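Household folding
Reading time: 4 min

Household folding is the ordering of dry textiles into flat or compact shapes for storage. The term covers clothing, bed linen, towels and table linen. It is usually treated as the last stage of laundering, after drying and, where it is done, ironing. Folding for display in shops and folding for transport follow related but separate conventions.

Terms

A fold is a line along which cloth is turned back on itself. The part turned over is the leaf. A crease is the mark left when a fold is pressed, by an iron or by the weight of other items. Bulk is the height of the finished item under no load. A fold parallel to the side seams is called long, and one parallel to the hem is called cross. Most shirts take two long folds followed by one or two cross folds.

Methods

The flat fold is the oldest in general use. The item is laid face down, the sides are brought in to the width of the shelf, and the lower part is turned up towards the collar. Flat-folded items are stacked, and the lowest carries the most load.

The upright fold adds a further cross fold so that the item stands on its edge in a drawer. It takes up more of the drawer's depth but allows any item to be removed without lifting the others. Thin knitted cloth often fails to stand unless the drawer is well filled.

Rolling avoids sharp creases and suits soft garments, though rolls waste space at the corners of a drawer. The Pekumska roll, in which the hem is turned outwards first and later drawn over the finished roll as a cuff, is common in travel packing.

Caps and other shaped headwear are not normally folded. They are nested, crown inside crown, or placed singly on a shelf.

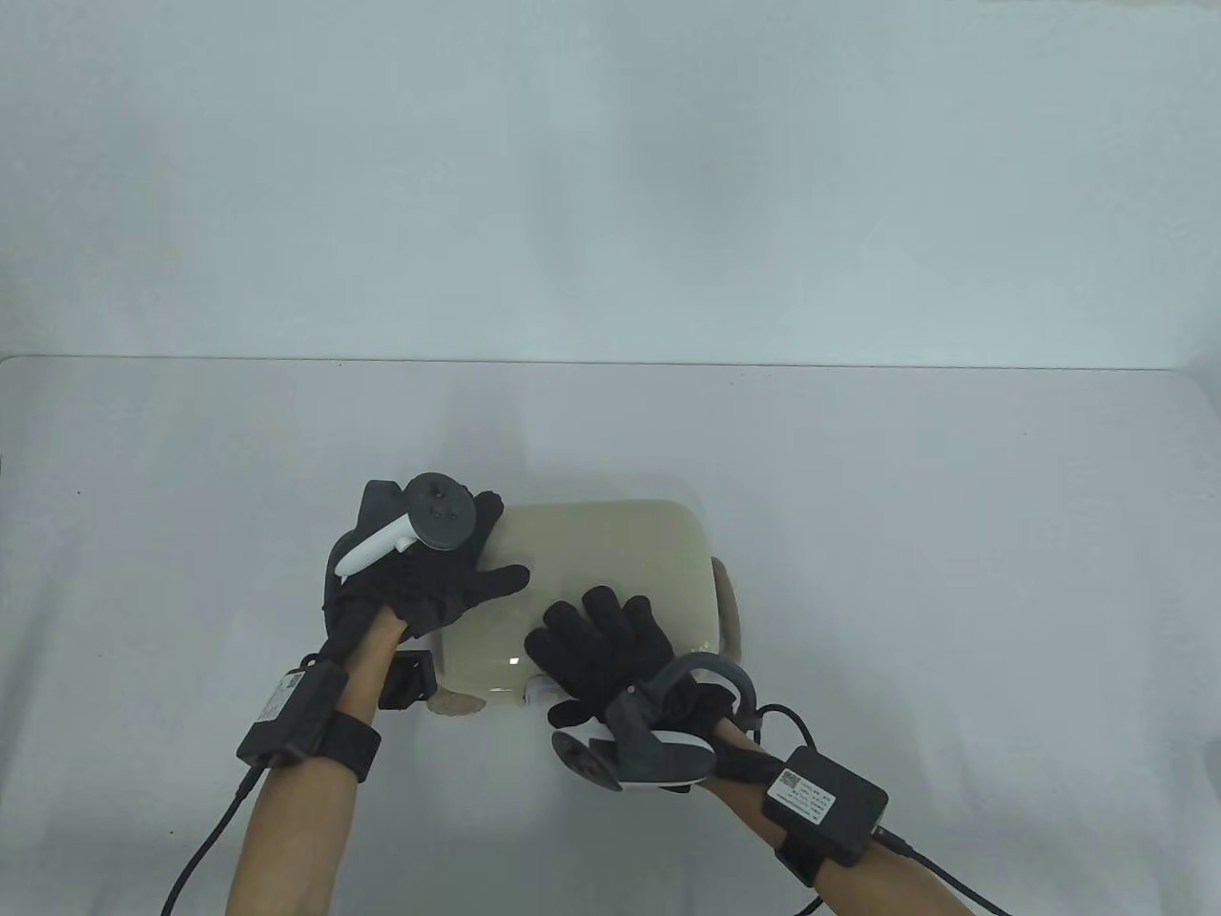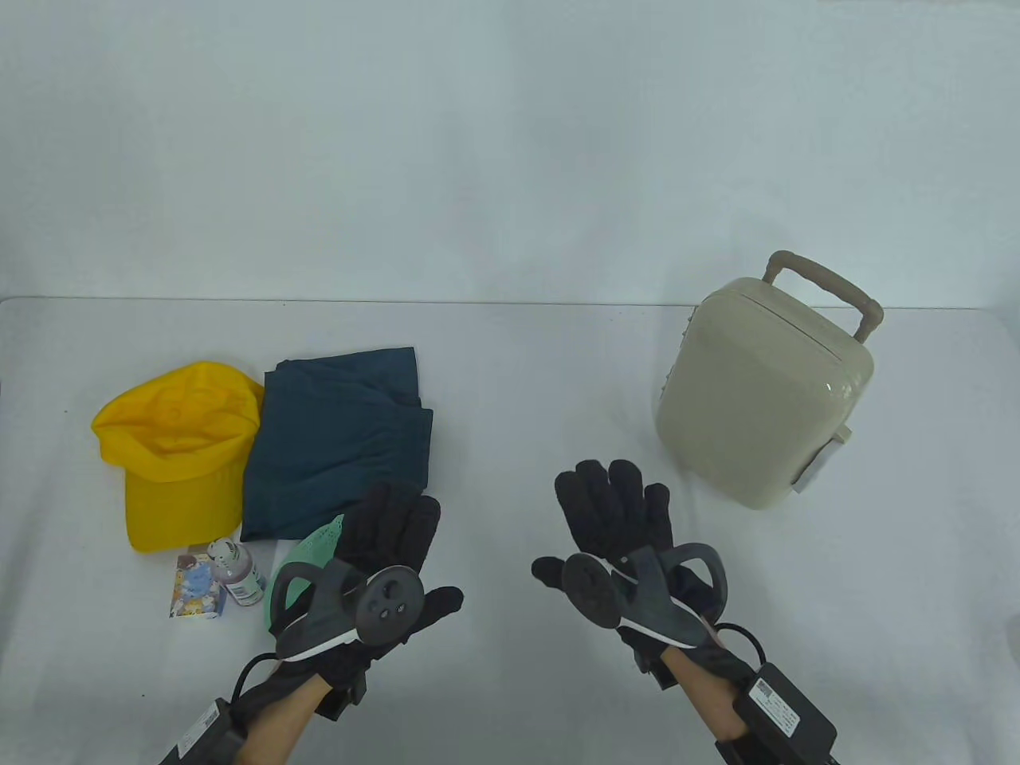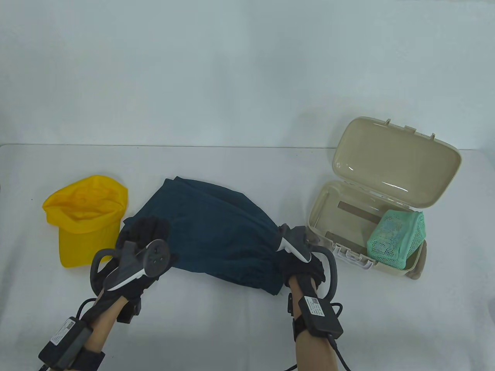
Gloved hands at a white table; in the last picture, a bunched dark garment and a yellow cap.

Effect on cloth

Repeated folding along one line weakens the yarns there. Linen and stiff cotton are affected most, wool and most knitted fabrics least. Phetsri (Folding and Wear in Household Linen, Congate) followed 94 tablecloths in use and found visible wear at the centre fold in 22 of them. None of the 15 cloths kept on rollers showed it. Refolding in thirds at alternate washes moves the line of stress and is widely advised for linen kept over long periods.

Damp is a separate cause of damage. Cloth folded before it is fully dry may develop mildew between the leaves, where air does not reach.

Storage

Shelf depth sets the finished length of a flat-folded item. The Ilari system of shelving, used in some hotels, fixes a single width for all towels so that sizes can be stacked together. Rimkutė boards, thin sheets placed inside the first fold as a gauge, serve the same purpose for shirts and are withdrawn before the last cross fold.

See also: Ironing; Linen cupboard; Mangle

201 shares
This site uses cookies. Accept | Manage settings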